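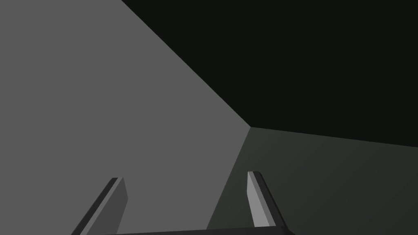 The gripper in the simulator, fingers open and nothing between them yet.

Robot corner: news from the back bench

It has been a good long while since we had anything to report on the arm, and several of you have been kind enough to ask, so let me catch everybody up. Oldřich Štefanec and I started on it last November with a box of secondhand motors, a shoulder joint that came out of a dead Karkov machine, and far too much confidence. The shoulder is bolted down, the elbow bends the way it should, and the wrist is still in pieces in a cookie tin on the shelf by the drill press (please leave the tin alone, the little washers are all sorted!).

While we wait on wrist parts from Pruitt, Oldřich has moved the whole effort onto his laptop. He has been drawing the gripper in a simulator called Fandolus, and I'll admit I was grumpy about it at first, as I joined a workshop to get away from screens. But I've come around. The fingers are plain straight bars with squared tips and a small bevel at the top, and he has given them nothing fancier than flat gray to wear. The room he put them in is just as bare – a few big flat surfaces and no clutter. I find it rather restful to look at.

What we want to settle next is the shape of the fingertips. I'm in favor of a little rubber pad on each one, glued on and replaceable. Oldřich would like to cut shallow grooves instead, and he has a point about glue. We plan to try both on the screen first with a block to pick up, then print a pair of each and run them through 100 open-and-close cycles on the bench. If a pair survives that, we'll go on to 500, and somebody will need to sit nearby with a cup of coffee and listen for funny noises. I have already put my name down for the coffee part.

The Cidetti motor driver has been behaving itself since we moved it away from the power supply, and I'd like to thank whoever left us the spool of good stranded wire. It was just what we needed and it's nearly all used up.

If you'd like to see the simulation or argue with us about grooves, we'll have the laptop out at the open bench on June 15, 2019. Bring anything small you think a robot ought to be able to pick up. Oldřich has already promised to model my eyeglass case, and I've told him he can measure it as long as he gives it back.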